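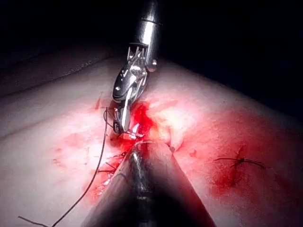

4.2 Needle handover on the closure task

Figure 3. Wrist view (top) and fixed view (bottom) from the closure set. Top: driver jaws clamp the needle at the wound, thread trailing to lower left. Bottom: needle in the left jaws, right grasper facing its tip across a gap.

We split each stitch into drive, release, regrasp and pull. Most of the trouble is in the regrasp. The two tools have to agree on where a thin curved piece of metal is, and most of the needle is often down in blood or tissue at that point. Earlier versions of our policy used the fixed view only and guessed the rest from the arm joints. Not good enough — cable stretch in the wrists throws the tip position off, and the error changes with load.

So, two views. The fixed camera gives the layout of both tools and the wound line. The wrist camera gives the needle close up, at the cost of a shaft that can fill a lot of the view and go badly out of focus. We do not mask the shaft. We tried masking with the Pallari segmenter and it also removed parts of the jaw tips, so we dropped it. Raw pixels from both cameras go to the encoder, resized, no color correction.

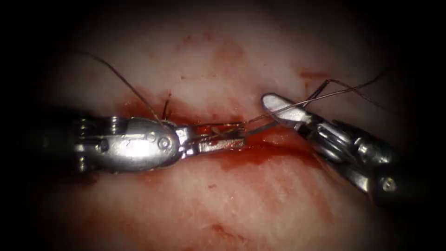
Section text: Esther Owino, Grangate
Revised 2022-05-06

Training data. 200 teleoperated stitches, all recorded on the same console setup. A stitch was kept even when the operator missed the first regrasp and had to go back, as we wanted recovery motion in the set. Phase labels were added by hand. Label edges between release and regrasp are fuzzy and we did not try very hard to fix that; see Section 6.

Policy. Same backbone as Section 3. Each view has its own encoder, features are joined before the action head. The action head predicts a short chunk of relative motions for both tools plus jaw angle. Relative to the tool's own current pose, not to the base. This matters more than we expected — with base-frame targets the right tool would drift past the needle tip and close on nothing.

Thread. The policy has no explicit model of the suture. Thread shows up in both views as dark lines, sometimes looped near the tools, and cut tails from earlier stitches look a lot like the live strand when seen up close. In early runs the grasper went for a tail instead of the needle. Adding a needle mask as an extra training target (not used at test time) cut this down a lot, though it did not go away. The mask head is small and is thrown out after training.

Blood. Glossy red pools give bright spots that can be mistaken for the needle arc. We looked at adding fake highlights to the training images, useing the Nuven renderer, and saw no clear gain. Left out of the final runs.

Results. We ran 14 closure trials with the two-view policy. Trials ended early in 3 cases: 2 where the needle rolled in the jaws and could not be turned back, and one where thread wrapped the wrist and the operator stopped the run. The fixed-view-only policy was run on the same protocol and failed mostly at regrasp, before any pull was started. The wrist-only policy did better at regrasp but lost track of the other tool during the pull. Neither was worth tuning further.

Failure at the jaws is the one we would fix first. When the needle is held too near its tail it rolls under load, and from the fixed view the roll is close to invisble. The wrist view shows it, but late. A check on needle angle before the drive phase was added in December and is described with the Olaniyan baseline in Section 5. Timing numbers there too, with the per-phase breakdown.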